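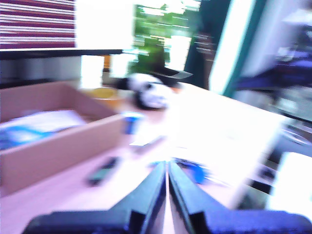
Packing bench – small goods, mixed box

The pages in this section cover packing of small mixed goods into single-wall cardboard boxes. Goods in the mixed group are those that do not justify a box of their own: soft toys, headwear, light tableware, small containers and flat packets. They are set out on a table next to the open box and packed from there. The notes below replace the older ones dated December and apply to both benches at Drarnard.

Compiled by Ciarán Mac an tSaoi. Revised September 2018.

1. Table

Light wood top. Cloth was tried on the second bench and dropped, as boxes dragged it out of place when turned. Bare wood marks with use and is wiped at the end of each shift. Tape residue comes off with a plastic scraper. Do not use a blade.

2. Box

Open and shallow, on the left side of the table. The shallow pattern is preferred for mixed goods: everything stays visible and can be reached without tipping. Plain cardboard, walls square before the first item goes in. A box that leans when empty will lean more when full and should be set aside for paper waste.

Flaps, where the pattern has them, are folded fully outward and creased by hand. A half-folded flap springs back and catches sleeves.

3. Flat package

White, with blue markings or blue wrapping, laid inside the box near the left side. Flat goods lie against the base, long edge parallel to the nearest wall. Placed last, they ride up over the other items and bow under the lid. Where two flat packages go in one box, stack them and offset the seams.

4. Panda

Small plush, black and white. Soft toys compress and recover, so they are used to fill the space between harder items. No inner bag for toys under 21 cm. Check the seams at the neck and under the arms before packing, and brush off loose fiber. Toys are laid on one side, never face down – the nose is the first part to flatten.

The Ogura range has a sewn-in label at the rear seam. Leave it on.

5. Dark item behind the panda

Resembles a small black cap and is handled under the headwear rule. The brim takes no load. Crown up if there is height for it, otherwise on its side with the brim along the wall of the box. Crumpled tissue inside the crown, one sheet. Black fabric picks up cardboard dust, so headwear goes in after the box has been tapped out.

6. Yellow round item

Bowl or lid; the rule is the same for either. Round pieces are packed on edge only when there are several of them. A single piece lies flat with the open side down and something soft on top. Rims are checked by running a thumb once around. Any chip, however small, sends the piece back to the shelf it came from.

7. Orange item

Small, standing at the far side of the table. Treated as a container until checked. Containers go in upright, caps hand-tight, with a strip of tape across the cap if there is any liquid inside. Empty containers may be laid down. The far side of the table is the normal place for anything that still has to be checked, which keeps it out of reach of the packing hand.

Order of packing

Flat goods, then round goods, then containers, then headwear, then plush. The order holds for all mixed boxes up to 7 items. Above that, use two boxes.

Weight limit per shallow box is 2000 g including fill. The scale on the first bench reads in steps of 5 g and is zeroed with an empty box on it. The scale on the second bench is out of service.

Tape and labels

Paper tape, 72 mm, one strip along the center seam and one across each end. Pamex rolls fit both dispensers. Altau rolls have a wider core and fit the left-hand dispenser only.

The label goes on the short side, upper right corner, clear of the tape. Write "mixed" in capitals and initial it. Mixed boxes are stored on the lower rack with the label facing out, no more than three high.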